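Wumoletti Two-Arm Cell: Set-up Guide for Site Visits and Open Days

Section 4. Running the demo for visitors

Revised December 6, 2024, after the Hiltesham open day. Replaces the old section 4, bin it. Questions to Hélder Gouveia at the Lolness workshop.

Read section 3 first (unpacking, power, homing). This part assumes the cell is on its bench, both arms homed, walls up.

4.1 Before the doors open

1. Bench level. Check it with the spirit level, not by eye.

2. Wipe the floor of the cell. Dry cloth only. No spray, it gets down past the rail and onto the boards.

3. Check the bolts on both mounting plates. Snug, not gorilla tight. Stripped threads were the main repair in November.

4. Power on, left arm first, then right. Wait for both to report ready before you touch the handheld controls.

5. Load the visitor profile. Not the bench profile. Speed limit on the visitor profile is 70 per cent and it should stay there.

6. Look over the cables on both arms. Coiled one at the right wrist should hang free and not be wrapped round the bracket.

7. Put your demo objects in. Small stuff, light stuff, things people have in a drawer at home. Visitors like seeing things they recognise.
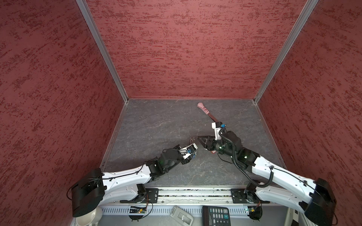 8. Run the short routine once with no one watching. If it fails, rehome and run it again. If it fails twice, go to 4.4.

NOTE: Give yourself an hour. Half an hour is enough only if nothing is wrong and something is usualy wrong.

CAUTION: Hands out of the cell whenever the motors are live. Applies to staff too. Especially staff.

4.2 Crowd set-up

1. Stand visitors at the open side, one step back from the bench. Tape on the floor helps. Bright colour.

2. Kids at the front, adults behind. Any child leaning on the bench, stop the arms first, then ask them to step back.

3. One person talks, one person has the stop button. Never the same person. At Hiltesham we tried it with one and the talker forgot where the button was.

4. Groups of a dozen at most. We had 217 through the door and it was fine in small lots, bad when two school buses arrived together.

NOTE: Lighting. The red walls look good under ordinary ceiling lights. A spotlight from the side throws shadows and the pick gets worse. Switch it off.

4.3 The demo itself

1. Say hello, say what the cell does. Two sentences. They came to see it move.

2. Start the short routine from the laptop. Keep the lid angled away from the crowd or they read the screen instead.

3. Let it finish a full pass before you take questions.

4. Pause. Motors hold. Don't power down between groups, the arms sag and you have to home again.

5. Swap or shift objects for the next group if you want. Stop button pressed in first, then reach in.

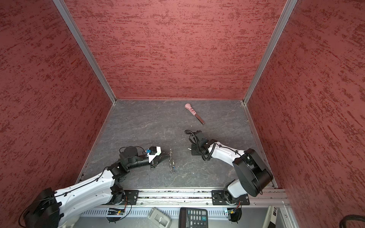
Placement matters more than which objects you choose. Keep things well onto the floor, away from the metal strips along the walls, where the fingers can't get a clean approach. Leave clear space between pieces too. Metal rings near the middle between the grippers, pink scraper further back, that sort of spread gives people two different things to look at. With anything that has a blade, like the scraper, put it in yourself. Don't let visitors hand it over or set it down.

6. Let someone choose where an object goes if the group is calm. They point, you place it.

7. Last group of the day, run the long routine. Stop it by hand if people start drifting off.

CAUTION: Don't raise the speed limit because someone asks. Someone will ask.

4.4 If it stops mid-demo

1. Press stop. Tell people it's a pause, keep talking.

2. Read the code on the laptop. 2000 means lost position, rehome both arms. 3184 means a wrist cable fault, reseat the connector with power OFF, then rehome.

3. Any other code, write it down with the time and power off. Right arm first this time, then left. Support each arm by hand at the elbow as it goes slack.

4. Still no good, show the video. It's on the laptop desktop and on the grey memory stick in the spares box.

NOTE: The Desjardins kit has an older controller and shows the code for only a few seconds. Have a pen ready.

4.5 Packing up

1. Fold arms to park postion from the menu. Wait for the prompt, then power off.

2. Objects out of the cell and into the tub. Check the tub against the list in the lid.

3. Unplug at the wall, then at the cell. Coil leads loosely.

4. Walls stay on for short trips by van. For anything longer take them off, see section 6.

5. Fill in the visit sheet before you leave the site. Number of visitors, codes seen, anything bent.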